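How to tell whether a machine could tidy up your snacks

Print this page | E-mail to a friend
Reading time: 2 minutes

My neighbour Katalin Hegyi asked me in July whether she should hold off buying a new sofa bed and save up for a robot that clears the crumbs off the old one. I told her to try a little test at home first. All you need is a bed, a tray and whatever is in the biscuit cupboard.

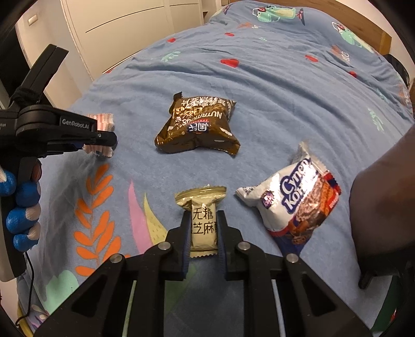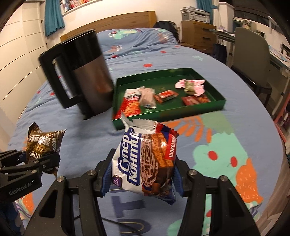

Same bed, at another moment: 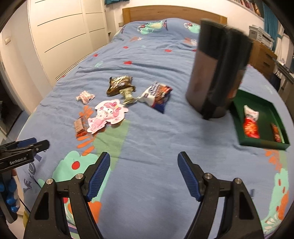

Start by picking a job you can say in one sentence, like "put the snacks in the tray". Then do it yourself with kitchen tongs, slowly, and notice every time you cheat! I cheated constantly — I flattened the cover with my other hand, I nudged a bag round with my wrist, I felt for the edge. A bag like the Супер Контик one is a good first go, as you can pinch it by its sides between two pads and it stays upright. After that try something small, then something crumpled and lying flat on a soft duvet, where the tongs just push it into a wrinkle.

Next, mix up the order and start again. Lajos Kozma at the Naker repair shop reckons you want 400 goes before you trust a machine with a job, and he'd like 2000 if there's a mug involved. I managed 86 with my tongs and had to have a lie down (on the same bed, sadly).

Last step: write down every go where you had to stop and think. Those are the bits I'd ask a salesman about. I took my list to the Stostholm home show and the man on the Pamska stand was very nice about it, but he wanted to talk about hard floors.

So can they do it yet? Picking up one packet, yes, I'd believe that. A whole messy bed while I'm out at work — I'd still buy the sofa bed, and Katalin has ordered hers in green.

2 comments | Share this page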